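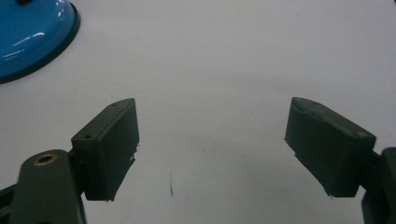

Keogh, 08/07/2025 – Erkex and its longtime friends at Mesik are delighted to share a new method for teaching robots two-handed work, built on 2,209 short demonstrations given by people holding a pair of grippers. One of the tasks centers on an ordinary desk lamp, the kind so many of us have at home. 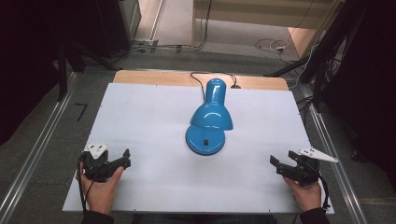
Lestier says the lamp work was the part it had most looked forward to, and that it hopes to try the method on 12 more household items by December.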